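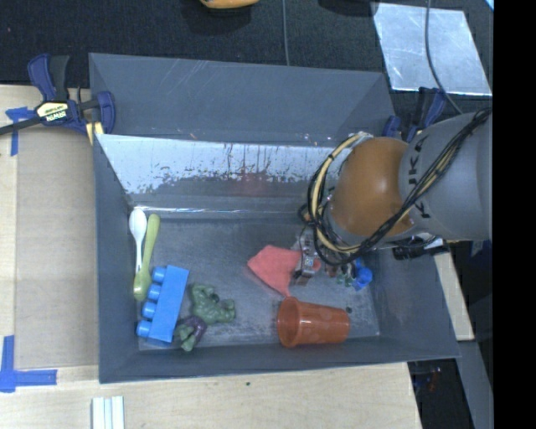

What kind of container suits a small mixed load of toys, utensils and cloths?
A wide, open bin with sloping walls suits such a load, provided the contents are kept shallow enough for each item to be seen from the rim.

Figure 2. Mixed household load in a dark gray bin with sloping walls. Items include a crumpled coral-red cloth, an orange-red plastic cup on its side, and a white plastic spoon.

3.2 Container geometry and item visibility

Mixed loads were treated separately from the single-category loads of Section 3.1. A load was considered mixed if it contained at least one soft item, one hollow item and one flat or elongated item. Figure 2 meets this definition. Rest position differs by class. Hollow items with a tapered body, such as cups, tend to settle on their side, and the direction of the opening then decides whether a smaller item can become lodged inside. The cup in Figure 2 lies with its wide opening to the left, near the front wall. Elongated items may lie flat on the floor or lean against a wall, and in the second case the handle can extend above the rim of a shallow container.

Soft items were the main source of lost visibility. A folded cloth covers a predictable area, but a crumpled cloth takes an irregular outline and may hide anything smaller than itself. Following the procedure used in the Polledham inventory (Hinojosa, unpublished notes), we recorded a cloth as a possible cover even when no object was visible beneath it. This rule overstates the number of hidden items in sparse loads. It was kept so that sparse and dense loads could be scored in the same way.

Two container shapes were compared, the straight-sided Zitdale tub and the sloped Forkero bin, each with loads of 10 and 18 items. At 10 items the two shapes gave similar visibility scores. At 18 items the straight-sided tub scored lower, mainly through small pieces resting against the base of the wall, where the rim blocked an oblique view. In the sloped bin these pieces remained in view, although they were more often in contact with one another.

Surface finish was noted but not controlled. Scuffs and scratches on a matte gray wall had no measurable effect on scoring. Reflective areas were more troublesome, as a faint colored reflection could be recorded as an item on a first pass. Scorers therefore made a second pass from a different position, which took some 3 minutes per load. Disagreements that remained after the second pass were settled by Jaqueline Hinojosa using the Huerta item list, and the corrected scores are the ones used in Section 4.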